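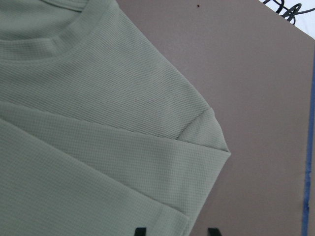

Budget time again. Spreadsheet open since 6 am, coffee gone cold.

Where we're at for the folding setup – second arm is the big one, and Kullstead still haven't sent the quote. Asked twice. Spare fingertips from Praswood, $385 the set, want two sets. Thắng Nghiêm reckons one will do. He's not the one who fits them at night.

Shirts next. I'd put down 20 and that's not enough, we need different knits, long sleeves, some with proper collars. Op shop run in February maybe. Blue tape, always more blue tape. Cable sleeving – should of bought it last year, and the year before that.

Not buying: the Steminora table. Looks lovely, costs more than 100 hours of my pay. A flat board does the job.

Freight is the bit I cant pin down. 3 boxes or one crate, depends who you ask. Will ring them tommorow and fill in the last column.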